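Open afternoon at Zimska

I went to the open afternoon at Zimska last month. They had 50 places and I got one of the last. It's a small robotics shop on the second floor of an old print building, and the elevator was out, so I was warm by the time I signed in.

Leire Salcedo ran the demo. She has worked on the arm project, which they call Varo, for 18 months. Her talk was short and had no slides. The job is table work – dishes, food, trash, the things left over after a meal. She said they picked it for being dull and hard at the same time.

We stood behind a strip of tape and watched the arm on one monitor and its own wrist camera on another. I spent most of my time on the second one. The arm moves faster than I expected, and the view swings with it.
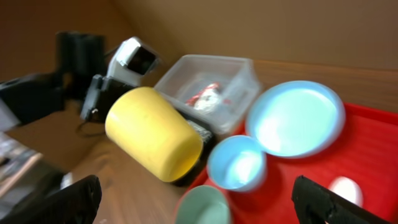
Wrist camera, with the blue plate on the red tray both times. 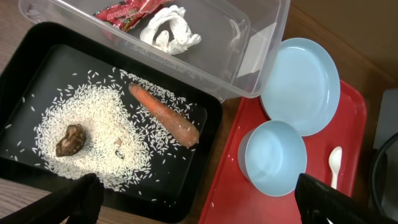

A man next to me asked why they use rice. Leire said small stuff gets everywhere and a robot that works near food has to put up with it. He also asked what the arm costs, and she said she'd rather not say with her boss in the room. Her boss was by the coffee.

They keep every session, good or bad. The count was at 700 when I visited, and each one gets watched by a person before it goes into training. Leire does a share of those herself, usually in the morning before the phones start.

The second half was a talk from Figueroa, the company that makes the mounts. It ran 35 minutes and was mostly about screws. I left before the questions – my parking was up at four.

The next open afternoon is in December. Sign-up is by email and they don't keep a waiting list.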